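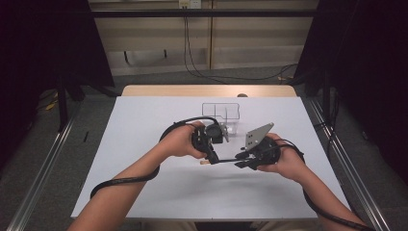 **Unit 6: Plea bargains and what they do and don't establish**

Reading for this unit: Marchand, pp. 141-158, and the Begum transcript (skip the sentencing appendix for now).

News reports treat a guilty plea as the end of the question. Be slower. A plea tells you that a defendant agreed to something, under a certain threat, on a certain day. Whether it also tells you what happened is a separate matter, and the court may have spent ten minutes on it.

**The colloquy**

The judge asks whether the plea is voluntary. The defendant says yes. I have read a lot of these transcripts and the answers are nearly always one word long. In *Begum* the defendant answers "yes" to a question with four clauses in it, two of which conflict. Find it and mark it.

**Factual basis**

Someone has to put facts on the record to support the charge. Usually the prosecutor reads a summary and the defense does not object. Ask who wrote the summary, and when. Marchand thinks this step is a real safeguard. I don't find his evidence strong -- he looked at 300 files from one county, and the files were picked by the office that brought the cases.

**The discount**

Supporters say a shorter sentence rewards the defendant for taking responsibility. Maybe. It also works as a price on going to trial, and the size of the gap matters. Hauksdóttir's point about innocent defendants (short reading, p. 395) depends on that gap being large. She assumes it more than she shows it, so don't just quote her.

**Victims**

"Spared the ordeal of a trial" appears in almost every press statement. Sometimes it's true. Check whether any victim was asked before you repeat it.

**For discussion**

- Gayan Sheikh and Beca Gape will open, one on each side of the discount question.
- Bring one news story about a plea and underline every claim that the plea itself doesn't support.

Written responses are one page, single-spaced. Late ones go to Mahfuz Paul, not to me.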